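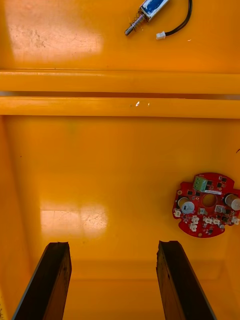
A small solenoid in the yellow tray.

Hi Gervasio,

June was a good one, so settle in! The Drendby kennel club let us run our ring training in their hall again, and we had 11 dogs come through, most of them first-timers (plus Irkero, who thinks he owns the place by now). He's finally standing still for the table exam, even with a stranger checking his bite, and I could have cried. His gaiting is still a bit of a mess on the turns, but he's only a puppy and there's time.

Money: we've spent $906 of the grant so far. Most of that went on hall rental and the non-slip matting, and the rest was grooming supplies and ribbons for the fun match. Receipts are in the folder I sent over. I still owe you the one from Gostel for the second grooming table, and I'll chase them this week.

The fun match brought in 40 entries, way more than I'd hoped for! Mrs. Sepúlveda judged the puppies and was so patient with the junior handlers. We have 7 juniors signed up for the fall classes now, and a couple of them are ready for a real show if their parents can do the driving.

One thing I need from you: can we move what's left of the travel money over to hall rental? The evening slot goes up in price after the summer and I'd like to book it before the agility folks do.

Talk soon, and give the dogs a scratch from me.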